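Last updated 23 Apr 2023, mostly to fix the part about the rack

## Section 3: Setting up the Plusier and cooking your first batch

If you've gotten this far, the Plusier is out of its box and the tape is off the door (check the hinge side too, there's a strip down there that I missed for a whole evening). This section gets you from a clean, cold oven to a first plate of roasted or fried-style bites. I wrote it for the countertop model with the dial. The one with the touch panel has the same insides, as far as I can tell, but the buttons are different and I don't own one, so you're on your own with those!

### Finding it a spot

1. Pick a flat counter with a wall outlet close by. Don't use an extension cord.
2. Leave a hand's width of space behind the oven and on both sides. The vents are at the back and they blow hard.
3. Look up. If there's a cabinet right overhead, pull the oven forward while it's running and push it back when it has cooled down.
4. Press down on each corner. If it rocks, turn the little foot on that corner until it stops.

> **Caution:** The top gets hot enough to soften a bread bag. I kept mine up there for a week and I'm still finding bits of it. Keep the top clear.

### The empty run

Do this once, before any food goes near it.

1. Wash the basket, the rack and the crumb tray in warm soapy water. Dry them well.
2. Slide the crumb tray in first, lip facing you.
3. Put the rack in, leave out the basket, and shut the door.
4. Open a window.
5. Set the dial to the highest mark and the timer to 15 minutes.
6. Let it run right to the bell, then leave the door open until everything is cool.

It'll smell like a new shower curtain. That's the factory oil burning off and it's in the printed manual too, although you have to hunt for it. If there's still a smell after the first run, do another one. Mine took two.

### Loading the basket

1. Cut everything to the same size, close enough. A bite and a half is a good size for sweet potato, fritters, breaded chicken, that kind of thing.
2. Toss the pieces with a little oil in a bowl. Not in the basket – the oil drips straight through and smokes.
3. Spread them in one layer with gaps between.
4. Slide the basket into the middle slot.
5. Set the dial, set the timer, and shake the basket halfway through.

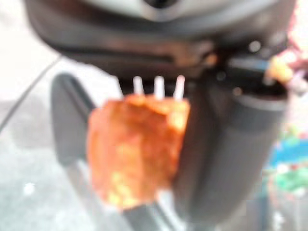

Doneness is the thing people worry about most with this oven, and I think the timer gives a false sense of security. Take one piece out and look at it before you pull the whole basket. Color tells you a lot with vegetables and coatings: I like a deep orange going to reddish-brown, with a few paler golden patches left over, same as the piece with the white plastic fork tines poking up past its top edge. If the whole batch is pale, give it a few minutes more. If it's dark at the corners and pale in the middle, turn the dial down a notch and keep going. Use a plastic fork for eating at the table only, please, and keep it out of the oven and off the hot basket. Metal tongs for anything in there.

> **Note:** Color isn't enough for meat. Breaded chicken can look wonderful and be raw inside. Use a probe thermometer and follow the safe temperature for whatever you're cooking. I use the Arnaud probe, which is slow but easy to read.

### Using the Pernwood rack

The Pernwood is a stacking rack sold separately, and it more or less doubles what you can cook in one go. I resisted buying it and then caved in October, when I had a houseful coming and one small basket. A few things to know:

1. The Pernwood goes on top of the basket, feet down, with the curved side toward the door.
2. Check that it clears the heating element. Close the door slowly the first time and listen for scraping.
3. Put the thicker pieces on top, nearer the heat.
4. Swap the levels halfway through. Wear mitts for this – the feet stay hot even after the wires have cooled.
5. Add time. I add up to a third more, checking as I go.

The earlier version of this guide told you to put the curved side to the back. That was my mistake. It does fit that way, it just won't come out again without a fight.
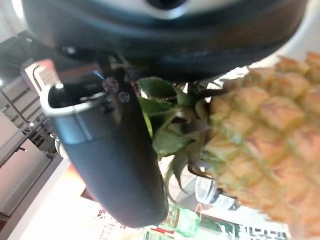 One reader wrote in to say that even with the levels swapped, the bottom layer came out soggy, and asked if the rack was worth keeping at all. The reader had been filling both levels right to the edges and using frozen pieces straight from the bag, and wondered if the fan was weak.

I don't think it's the fan. Frozen food lets go of a lot of water, and with two full layers the steam has no way out. Try this:

1. Cook the frozen pieces on one level until they look dry on the outside.
2. Move half of them up to the Pernwood.
3. Finish both together.

It's fussier, I know, but the bottom layer crisps up much better. If it still doesn't, pull the crumb tray out (once it's cool!) and make sure it's pushed all the way to the back when it goes in again. When it sticks out even a little, the door doesn't seal.

### Cleaning up after

1. Unplug the oven and wait until you can rest your hand on the side.
2. Tip the crumbs in the trash.
3. Soak the basket in hot water with dish soap. No steel wool.
4. Wipe the inside walls with a damp cloth. Leave the element alone.
5. Dry everything before you put it back. 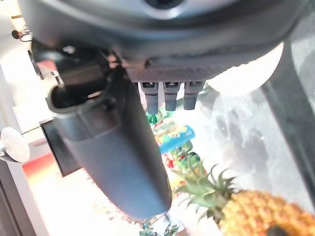 *Three short gray fingertips pointing down in a row, with the thumb to the left.*

### Spare parts

Baskets and crumb trays come from Melldale, and so do the little feet if you lose one. Have the model number in front of you before you order. It's on the plate at the back, and it's tiny, so take a picture with your phone and zoom in. The older trays are a touch wider and won't slide in, so don't go by looks.

The next section covers baking, which needs the fan turned off and the rack moved down a slot.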